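Measuring Before the Ruler: How Early Grades Approach Length and Weight

Children entering first grade often know the words "inch" and "pound" well before they understand what a unit is. The elementary mathematics program at the Ivanyshyn School has spent the past two years revising its measurement sequence to address that gap, and the revised materials came into full classroom use in April.

Under the new sequence, pupils do not handle a marked ruler until the second half of the year. They begin with direct comparison, placing two ribbons side by side and deciding which is longer. Paper clips, craft sticks and connecting cubes follow, each laid end to end along the edge of a desk or book.

"A child who leaves gaps between the cubes has told the teacher something useful," said Kumudini Mondal, who directs the program. "We would like that to come out early."
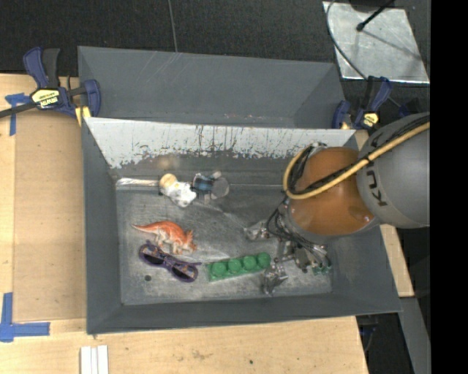
Weight is introduced through the pan balance. Each classroom set contains 20 wooden blocks of equal mass and 50 smaller pieces for finer comparison. Pupils first predict which of two objects is heavier, then record the result on a chart kept for the whole term.

Teachers were consulted throughout the revision. Melur Wattimena, a first grade teacher, asked that the balance lessons be shortened and repeated over several weeks, and the final guide reflects that request. It runs to 59 pages and includes recording sheets in large print.

Families receive a short booklet of kitchen and garden activities that require no special equipment. A companion unit on capacity, using cups and dry rice, is in preparation for the second grade.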